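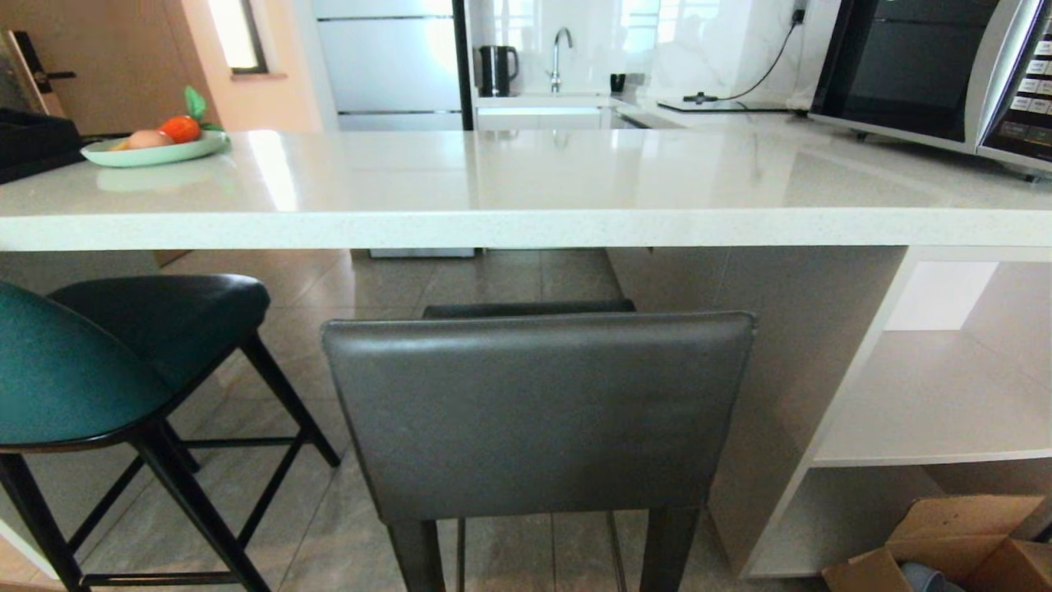

Lurno Site Rules for Robot Trials in Domestic Kitchens: Frequently Asked Questions

Last revised 17 January 2025

Which sites do these rules cover?
Any furnished kitchen used for manipulation or mobile robot trials under the Lurno programme, including rented flats. Workshop cells are covered by the Bittencourt cell rules.

Do we have to clear the worktop before a session?
No. Household items may stay where the occupants keep them. Remove knives, glassware and anything marked fragile on the site sheet.

May appliances be moved?
Countertop appliances may be moved only by the site lead, and only when unplugged. Record the original position on the site sheet and restore it at the end of the day.

What applies to cables?
A mains cable must not hang over the front edge of a worktop within reach of the arm. Cables lying along a back counter are permitted if the task area excludes them.

Can kettles be used as task objects?
Yes, empty and unplugged. Filling, pouring and heating need a separate task approval from Ondia.

Where should stools and chairs be?
Leave them in their normal places unless the task plan says otherwise. For a mobile base, keep a clear path 55 cm wider than the base at its widest point.

Are food items allowed?
Whole fruit and eggs in the shell are allowed. Keep them on a plate or tray. Discard any food the gripper has touched.

What is the speed limit?
The tool speed must not exceed 282 mm/s while a person is inside the marked area.

How often is the emergency stop tested?
Before the first run of the day, after every battery change, and after any pause longer than 10 minutes.

How are incidents reported?
Use the Gunuvlow form within seven days. Contact with a person must be reported on the same day, and the site stays closed until Ondia has replied.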